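About Us

Grellum Robotics Club
Last updated 2026-01-19

We're a student robotics club. After school, mostly, plus whatever Saturdays we can get. Started by Kaiwen Meng and Wanting Luo in August of their sophomore year with one donated arm kit and no room to put it in. Now we have a room. And a lot more kit, most of it in pieces.

This page is overdue for a rewrite, so bear with us. If something looks out of date, it probably is. Email and we'll fix it.

What we do

Manipulation. Grabbing stuff, basically. Other clubs in the area drive robots around a field and that's great, go join them if that's your thing. Our projects are all about hands: picking up everyday objects, turning them over, putting them where they belong. Sounds easy. Try writing down every single thing your own hand does when you pick up a mug that has fallen over.

We split into three groups and people move between them.

Hardware. Printing, wiring, fingertip pads, linkages. Lots of screws. If you like fixing things that broke yesterday you'll be happy.

Demos. These are the people holding the hand-held gripper and doing the task over and over so the model has something to learn from. Takes patience and a steady wrist. Good first job for new members, you learn the whole pipeline from it.

Training and code. Cleaning up recordings, training, arguing about why the loss went flat. Python mostly. You don't need to know it when you join but you do need to be willing to learn it.

How we got here

First year was a mess. The donated arm had a bad joint and we spent most of the fall on it. We entered the Rukley Student Challenge anyway, sorting task, and came 13th. We were thrilled. There's a printout of the results taped inside the parts cupboard, still.

Second year we moved over to hand-held grippers for collecting demos and things sped up a lot. Before that we were teleoperating the arm with a game controller, which was slow and made everbody grumpy. With the hand-held one you just go to wherever the objects are and start. Kitchens, living rooms, the school library once (thank you to the library for putting up with us).

Last year we placed 4th at Rukley, in the tidy-up event. Best we've done. Wanting ran the demo group for that one and Kaiwen wrote most of the scoring script that we still use, comments and all. Some of the comments are rude. Sorry.

This year's project

We call it Stultier. No meaning, somebody typed it wrong in the repo name and it stuck.

The goal: a gripper policy that can deal with cups in any position. Upright, upside down, on the side. Handles, stems, no handles. Most of our older recordings had the cups standing up nicely, and the policy fell apart the minute one was tipped over. So now the table gets set up badly on purpose. Different mix each round, different spots, and we write down the layout before the round starts so we can look at it later.

We have 458 usable demos in the set so far. Target is around 3,000 by the end of the school year. Yes we know. That's why we keep asking people to sign up for sessions.

Things that are hard right now:

Clear glass. Hard to see, hard to grip well, hard to tell where the edge is. We've been adding more of it into the mix.

Stemware on its side. Where do you grab it? The group is split, bowl or stem. We're recording both and letting the numbers decide.

Cups that are close together. Two jaws need space and you don't always have it. Nudge one out of the way first, or come in at an angle? Also recording both.

Small cans next to big cups. Easy to knock over while going for something else.

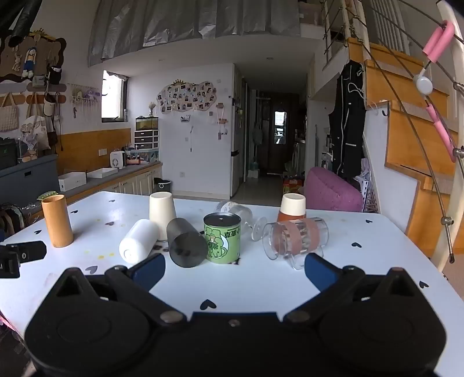
Cup table, Stultier project. Stemmed glass on its side behind the green can, banded glass mug down on the right.

Sessions

Pick up the sheet from the demo group, it has the layout and the order of pickups. One person on the gripper, one on notes. Swap when your wrist gets tired, don't be a hero. Check the first recording before doing the rest of the batch!! We lost a whole afternoon once to a setting that nobody had looked at.

Put the cups back where you found them. Wipe the fingertip pads. Log your session the same day, not "tommorow".

Who runs it

Kaiwen Meng, co-founder, hardware and scoring. Ask about anything with a motor in it.

Wanting Luo, co-founder, demos and scheduling. Ask about sessions, sign-ups, or the task sheets.

Ms. Xiao, faculty advisor. Signs our forms, makes us eat dinner, has final say on anything involving a soldering iron.

Everyone else rotates. Group leads change every semester so more people get a turn at it.

Joining

Open to any student, any grade. No tryout, no experience needed, no fee. Come to a Monday meeting, sit in, see which group you like. We ask new people to do a few demo sessions first and then pick. If you can only make it every other week that's fine, just say so up front so the schedule works.

Bring a laptop if you have one. If you don't, we have loaners, ask Ms. Xiao.

Parents: Saturday sessions need a permission form, it's at the front office. Pickup is from the side entrance since the main doors are locked on weekends.

Stuff we can use

Cups. Really. Mugs, tumblers, plastic glasses, odd shapes, anything you were going to get rid of. Chipped is fine if there are no sharp edges. Also empty cans, rinsed please, and clear containers with lids. Drop box is outside the club room door.

Also looking for: a spare monitor, a decent desk lamp, and a grown-up who knows motor controllers and has one free evening a month.

Contact

Leave a note in the Grellum mailbox at the front office or catch one of us at a meeting. We check the mailbox on meeting days. During competition weeks replies are slow, try again if you don't hear back.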